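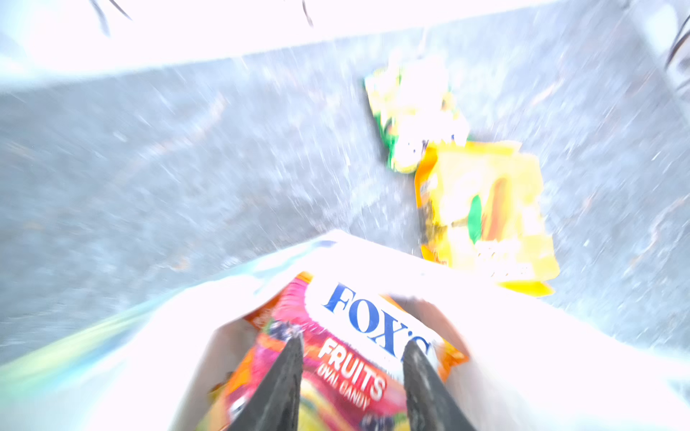 I finally got through the snack cupboard this weekend. It's the tall one next to the fridge, and it had reached the point where opening the door meant catching something. We moved in with 4 boxes of dry goods and I don't think I ever unpacked the last one properly.

Most of what was in there was candy. Dinesh Thomas from my old job used to bring a bag of something back from every trip, and he kept it up after we both left. I like getting it, but I don't eat it fast enough. There were hard candies, chews, two kinds of sesame brittle and a tin of mints from a hotel gift shop. The Fox's Fruits went in the giveaway pile. It's fruit candy, oval, in a very pink bag, and I'm more of a chocolate person.

My system was simple. Anything open went in the trash, except the brittle, which I ate. Anything sealed and in date went in a bag for Martim Magalhães downstairs, who runs the front desk at a tutoring place on Abreu Street and goes through candy at a rate I can't explain. He keeps a bowl out for the kids and says the fruit ones go first and the mints never go at all. I gave him the mints anyway.

Anything sealed but past its date I had to think about. Hard candy keeps for ages, but I wouldn't hand it to somebody else's kids, so that went too. I felt bad about a box of caramels that was only a month over - I opened one and it had gone grainy, so that settled it.

In total I cleared 16 packets, plus a jar of sprinkles with no label. The shelf paper underneath was sticky in one corner and had to come up. Under that was older paper, brown and orange flowers, and under that someone had written 1988 on the wood in pencil. I left it alone and put new paper over the top.

The cupboard now has rice, pasta, crackers, tea and one basket for sweets. The rule is that if the basket is full, the next bag goes straight downstairs. I told Dinesh this and he said fine, he'd bring cheese.

Next is the cupboard over the stove, which I've been putting off since August. It's mostly spices, and I already know there are three jars of paprika in there. If anyone wants one, let me know before I get to it.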